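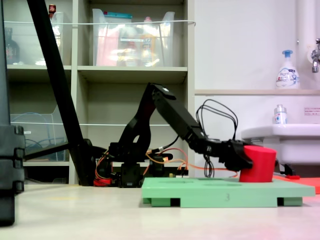

Jodley asked at the start that the gripper setpoint be logged at the full control rate, and that the planner log carry the same clock. Agreed. The Imley minutes from February were accepted without changes.

1. Controller
The jerk limit in the joint-space planner is now a config value. Tracking error at the elbow is lower, but the wrist still lags on short moves. The Flirex driver drops a command when two writes land in the same cycle. A queue with a depth of 2 is in the test branch — not merged.

2. Grasp and release
Release currently triggers on height alone. Proposal: require height plus a stable object pose from the overhead view before the fingers open.
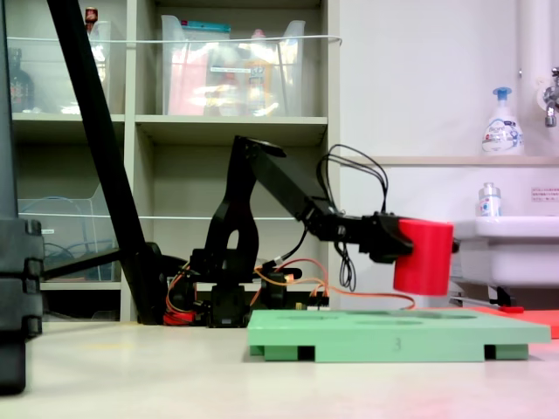
Pearce objected that a pose check adds nearly 3 frames of delay and that the policy was trained without it. The check will go in behind a flag, off by default, and both settings will be run on the red cylinder task.

3. Perception
Cutout detection on the green board relies on edge contrast against the tabletop. The arm hides part of the board in some poses, so a hole estimate must persist while occluded.

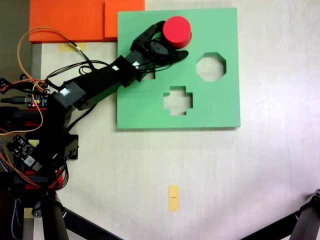

The tracker will hold the last estimate for 2 seconds, then request a new view. Yellow tape is to be masked before edge extraction.

Actions
Jodley: log format and clock.
Pearce: release flag, comparison runs.
Imley: driver queue, merge after review.

Next meeting Friday, same time.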